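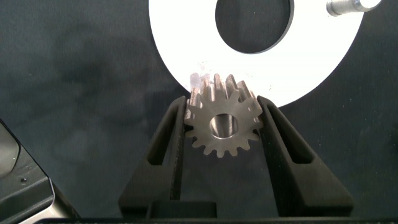

**Brirell series spur gears, module 2, steel**
Catalog group 3164

Brirell gears are straight-tooth external spur gears for parallel shafts. They are cut to a 20° pressure angle with full-depth teeth and are sold singly, bored or with a pilot hole. The series is made by Urden for conveyors, feeders, packaging lines, hand-cranked hoists and general machine repair. Any two gears in the group will run together.

## Sizes

All dimensions are in millimeters. Face width is 20 throughout.

| Teeth | Pitch diameter | Outside diameter | Root diameter | Pilot bore |
|---|---|---|---|---|
| 16 | 32 | 36 | 27 | 10 |
| 20 | 40 | 44 | 35 | 12 |
| 24 | 48 | 52 | 43 | 12 |
| 30 | 60 | 64 | 55 | 14 |
| 40 | 80 | 84 | 75 | 16 |
| 60 | 120 | 124 | 115 | 20 |

The 16-tooth size has slight undercut at the root. Do not use it as the driver where the load reverses more than a few times an hour. The 20-tooth gear is the better choice if the center distance allows.

## Material and finish

Gears are turned and hobbed from medium carbon steel bar. Teeth are not hardened as standard. Induction hardening of the teeth only can be ordered on 24 teeth and up; specify suffix H. Hardened gears are bored before treatment, and the bore may close slightly. It is gauged and honed before shipping.

Faces are machined and left bright. Parts leave the factory with a light film of rust-preventive oil, which should be wiped off before the gear is fitted and does not serve as a running lubricant. There is no plating or paint. For washdown areas, see the Golestani series, which is cut to the same tooth form in stainless steel but carries a lower load rating.

## Bore and keyway

Finished bores are held to H7. The standard keyway for bores of 20 is 6 wide, with a depth across bore and keyway of 22.8. Keyways are centered on a tooth unless the order says otherwise – this matters only where two gears on one shaft must be in phase.

Limits on finished bore:

- 16 teeth: 12 plain, no keyway. Pin or bond to the shaft.
- 20 teeth: 16 with keyway.
- 24 teeth: 20 with keyway.
- 30 teeth and up: see drawing 1651.

Set screws are not supplied. If a set screw is to be used in place of a key, order the hubbed version and place the screw in the hub. Drilling between teeth on the plain version weakens the rim and voids the rating.
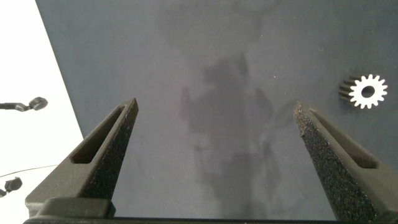
## Center distance and backlash

Theoretical center distance is the sum of the two tooth counts, which for module 2 gives the value directly in millimeters. A 20-tooth gear with a 40-tooth gear therefore runs at 60.

Teeth are cut slightly thin so that a pair mounted at theoretical distance has working clearance. Do not set the shafts closer to reduce noise. A tight mesh runs hot and wears the shaft bearings long before it wears the gears.

To check backlash on the machine:

1. Lock one shaft.
2. Place a dial indicator against a tooth of the other gear, at the pitch line and square to the tooth face.
3. Rock the free gear and note the total travel.
4. Repeat at four positions around the gear and use the smallest reading.

Acceptable travel is 0.10 to 0.25. Readings that vary by more than 0.08 around one turn point to a bent shaft or a bore that is not seated on the shoulder. Correct this before adjusting anything else.

## Speed and lubrication

Maximum speed is 1000 rpm for all sizes up to 40 teeth. The 60-tooth gear should be kept below 600 rpm unless it is enclosed. These are not quiet gears at speed, and straight teeth of this grade will be heard at the upper end of the range.

For open running, use an adhesive open-gear grease, applied by brush to the teeth of the smaller gear. Inspect at the start of each shift for the first week, then monthly. For enclosed running, fill with mineral gear oil of viscosity grade 220 so that the larger gear dips by one to two tooth depths. A higher oil level adds drag and heat with no gain in gear life.

Dry running is acceptable for hand-turned devices only.

## Fitting notes

Warm the gear in oil or on a bearing heater if the fit is tight. Never strike the rim. Press on the web or hub, with support directly behind it.

Two points come up often enough in returns to be listed, both taken from the inspection notes of Kourosh Dehghan at the Ponberg plant. The first is a key standing too high, which lifts the gear off center and wears one group of teeth. The second is a new gear fitted against a worn partner. The worn teeth have lost their shape and will mark the new gear within days. Replace gears in pairs where either one shows a step at the pitch line.

Align the faces within 0.5. Where possible, make the smaller gear a little wider than the larger; wide versions in 25 face width are stocked in 16, 20 and 24 teeth.

## Ordering

State the series, tooth count, finished bore, keyway and any suffix. A 30-tooth gear with a bore of 20, a keyway and hardened teeth is written:

BR-2-30-20K-H

| Suffix | Meaning |
|---|---|
| K | Keyway cut |
| H | Teeth induction hardened |
| W | 25 face width |
| B | With hub on one side |

Leave the bore field at P for pilot bore. W and B cannot be combined. Pilot-bored gears ship from stock. Finished bores add three working days and hardening adds two weeks. Unmarked gears from other makers can be matched from a sample, provided at least three teeth in a row are unworn – send the sample with the measured shaft center distance.

Load tables by speed and tooth count are in drawing 1651, revised in May. Earlier copies list the 24-tooth hardened gear at too high a rating and should be discarded. Questions on load or on non-standard bores go to Shahla Talebi in applications.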